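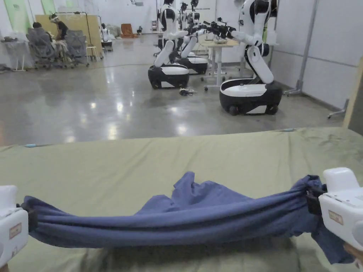

Blue cloth, held at both ends.

List home | Archive | Thread | Next

From: Gönül Yalçınkaya
2018-11-24

Members are advised that the Hudura linen store closes on 11 December.

> Tiredik asked whether room 113
> keeps its own linen allocation.

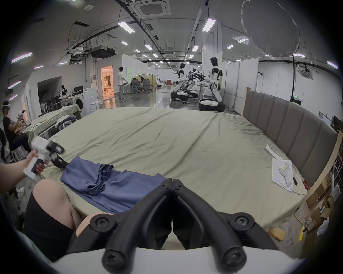 Who approves additional sheets?
The Karabulut office approves them - requests should be lodged in writing.

Colour codes for the labelled shelves remain unchanged.

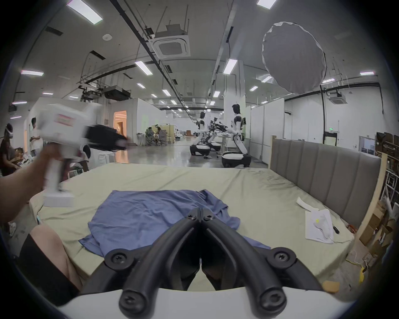
Returns

Two sets per room may be returned to Peltetti.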